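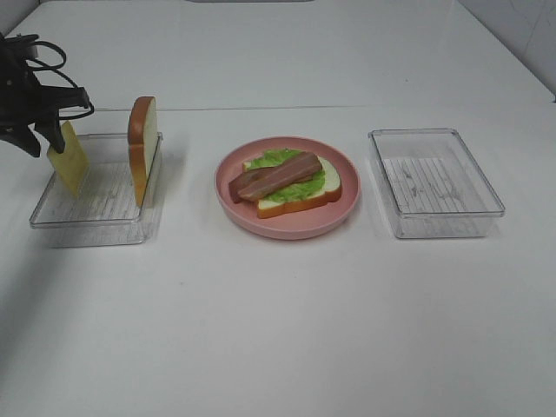

6 min read

Our class spent the fall asking why school lunch sandwiches go stale so fast, and I ended up completely hooked on bread! Most people think stale means dried out, and that is only part of it. The starch in the crumb slowly firms up as it cools and sits, so a loaf can go hard even when it is sealed in a bag. Crust and crumb also age differently. On a slice of white bread like the one standing on its edge in the clear tray, the orange-brown crust is only a thin border, and almost all the rest is the soft part that firms up.

We tested two loaves, one from the Walard bakery and one from the Oltden market, and kept slices in the fridge, in the freezer and on a shelf. To measure firmness we set a small weight on each slice and wrote down how far it sank. Jussara Seixas built the stand for it out of a ruler and a film can, and it worked better than the one I had drawn up (mine tipped over).

The fridge slices lost! After 2 days they were firmer than the shelf slices from the same loaf, which surprised everyone at our table. The frozen ones, thawed on the counter, came out closest to fresh.

We also gave out a survey and got 73 answers. Most families keep their bread in the fridge, and plenty of people wrote extra notes about toast in the margins, which I loved reading.

If I did this over I would start in September and add a rye loaf. I would also weigh every slice first, because the Oltden loaf was cut thicker and that probably changed how far the weight sank.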